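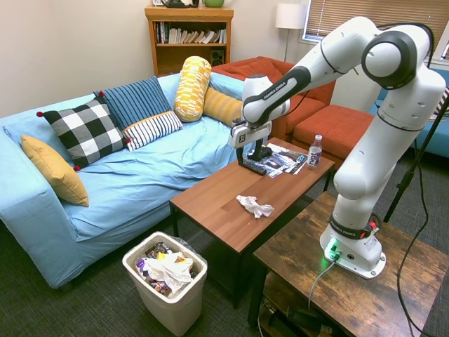 Living Room, September

I've never had much faith in the idea that a sitting room can be sorted out in a spare quarter of an hour. The Prorard leaflet that came through the door lists 56 quick wins, of which I'd call 2 useful.

Five cushions on one sofa. Mustard, checks with pom-poms, stripes in both directions. The leaflet says they "finish" a room. They also have to go somewhere when people want to sit down. 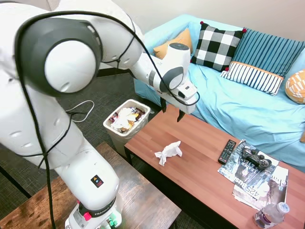

Drava Road, September

The small white bin, full to the rim with tissues and wrappers. Advice on tidying always starts with the table. I'd start with the bin, as there isn't much room for anything else in it.

Magazines, a remote and a game controller, all at one end of the coffee table, plus a water bottle. Cauã Vasconcelos maintains that a stack counts as tidy. I'm not convinced, least of all when the controller is on top of it. The crumpled tissue is an easier case.
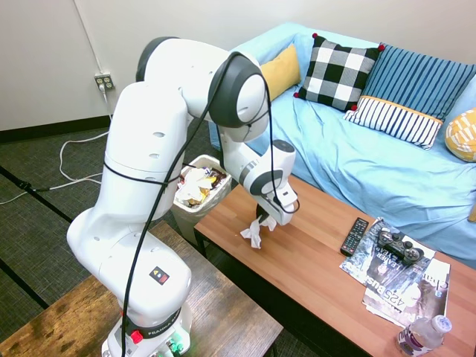 Slipcovers

Pale blue, and wrinkled right across the seat. Leaflet tip: "smooth daily". I give it until Tuesday.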